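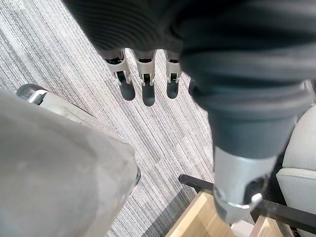 Consumer Claims and Evidence
Unit 4 handout: Reading a product study
Instructor: Tracey Kettle
Revised 27/06/2019

Read this before the lecture. The exercises at the end are due at the start of the next unit, on paper, with your name on every sheet.

1. What the ad says

Our case for this unit is Helum, a sleep supplement sold in small jars at pharmacy checkouts. The box says "clinically shown to help you fall asleep faster." Most shoppers read that as a promise. Read it again slowly. Shown by whom? Faster than what? How much faster? A claim can be true word for word and still tell you almost nothing you would want to know before paying for it.

The company's website links to a summary of one study, run by a contract lab called Bainbridge and paid for by the maker. Payment by the maker doesn't make a study wrong. It does mean you should look at the choices that were made along the way, especially the ones that could have gone either way.

2. Who was counted

The summary says 2,925 people signed up. The results table covers 2,763. Subtract one from the other and ask where the rest went. The summary says they "did not complete the protocol." That could mean they moved, got bored, felt sick or noticed no effect and quit. These are very different reasons, and the last two matter a great deal. If people who get nothing out of a product leave early, the ones who stay will make it look better than it is.

What you want is a table of dropouts for each group, with reasons. You also want to know whether the authors ran the numbers again with everybody who was assigned at the start. (The term for this is "intention to treat." Know it for the exam.) Helum's summary has neither. I wrote to ask for the full report in July of last year and got a coupon.

3. What was measured

Nobody in this study was watched while sleeping. Each person filled in a form in the morning and guessed how long it had taken to drop off. People are poor at this. Try it yourself tonight and you will see the problem — you can't look at the clock at the moment you stop being awake.

Self-reports are fine for some questions. If you want to know whether people feel rested, asking them is the right method. If you want minutes, it is weak. The ad uses the minutes.

4. Compared to what

The comparison group took nothing. They did not get a dummy pill, so every person in the study knew which group they were in. Add to that a form that asks "Did you fall asleep faster than usual?" and you have a fairly good way of measuring hope.

Compare the Lastel study in your reading packet. It is much smaller, with 103 people, but everyone got an identical capsule and the key was kept sealed until the forms were in. The effect was close to zero. Students often tell me the larger study must be the better one. Size helps with chance. It does nothing for a bad comparison, and a big study with a built-in tilt just gives you the tilted answer with more confidence.

5. The many-questions problem

The morning form had 19 items. The ad reports one. If you test enough outcomes, one of them will probably look good by luck alone, even when the pill is chalk. Look for a main outcome named in advance. If you can't find one, treat the winning result as a reason to run another study.

I should be fair here. None of this proves that Helum does nothing. It may work a little, for certain people. The point is that we can't tell from what we were given, and the box is written as though we could.

Exercises

a) Rewrite the claim on the Helum box so that it says only what the study supports. One sentence.

b) Suppose every person who dropped out had seen no benefit. Explain in a short paragraph how this would change the result, and what further figures you would need to work it out.

c) The Flisto ad in your packet says "users agree." List what you would ask the company. Do not look up reviews.

d) Find a health claim on something in your own kitchen or bathroom. Bring the package.

Reading for Unit 5: packet pages on averages and ranges. Skip the section on graphs, we will do that in class.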